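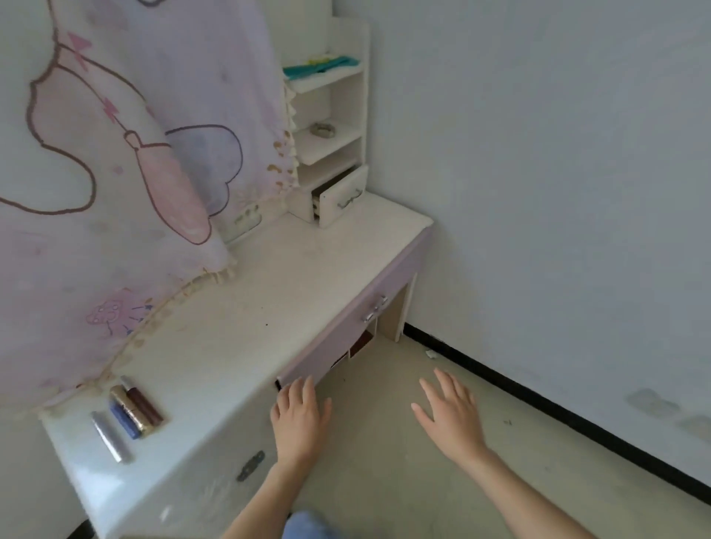 Paweena Phetsri

July, Monday, 9:40 p.m.

I swam the whole width of the lake today!! Tornden, the narrow end, from the boat ramp over to the flat rocks, and I am writing it down tonight while my shoulders still hurt so that I remember exactly how it felt. They hurt a lot. I can barely lift the kettle.

I didn't plan on it being today. The plan was Thursday or whenever the wind died down, and then I woke up before six and looked out the window and the trees were completely still. So I called Uthai, who was asleep, and said "can you bring the kayak," and he said something I won't put on paper and then he said yes. He was at the ramp before I was. He'd brought a thermos and two of those awful orange muffins from the gas station, and I ate half of one and felt sick with nerves and gave the rest to the ducks.

The water was 55 at the ramp by Uthai's thermometer, which sounded low to me for this time of year, but there's that spring right under the ramp and it's always freezing there. You have to just go. I went in up to my waist and stood there squealing like a kid and then I went. The first few minutes are horrible! I always forget. Your face burns, your breathing goes all high and fast, and every part of you wants to turn around. I counted strokes up to 130 and told myself I could decide then, and by then my breathing had settled and the water had warmed up and I forgot to decide anything.

Then came the good part. There's a stretch past the moored boats where the bottom drops off and everything below you goes from brown to green to nothing. Last summer that scared me so much I swam it with my eyes shut. Today the sun was just coming over the ridge and the light went down in long slanting stripes, and I kept putting my face in just to look at it. I was grinning underwater, which lets water in, by the way. I coughed for a while and Uthai asked if I was dying. I yelled that it was beautiful and he yelled back that he was being bitten by something.

I got a bit off line in the middle. I was aiming for the big pine and it was the wrong big pine — there are two — and Uthai had to whistle me back to the left. I think it cost me five minutes, maybe more. Must remember: the right one has the broken top. Also must remember to put the anti-chafe stuff under the arms AND on the back of the neck. The neck is raw. I had to wear a scarf to dinner in July.

The last bit was hard. The flat rocks look close for a very long time. I switched to breaststroke for a while, then backstroke, and looked at the sky and sang the Jenkins furniture jingle in my head because it was the only song that would come. Then my fingers brushed weed, and then my knee hit a rock (bruise, big one, already purple), and I was there. Almost 55 minutes later than I'd told Mom I would call, so that was a fun phone call.

Uthai hauled the kayak up and poured me tea and I couldn't hold the cup. I shook for a good 30 minutes with two towels and his big coat on and I have never been so happy. We sat on the rocks and a heron came down near us and stood there looking cross. He says I should do the long way next, ramp to the dam. I said absolutely not. I have been thinking about it all day.

Ate everything in the house. Slept from one to four with my mouth open. Started a list for the dam swim, just to see what it would look like: better goggles, a bright cap, practice in chop, ask at the Plikham pool if they still do the early lane on Wednesdays. I'd need at least 13 more long swims before the water cools off, which might be possible if I stop sleeping in.

Suit is still hanging over the tub. Need to return Uthai's coat and buy him a proper breakfast. He wants pancakes.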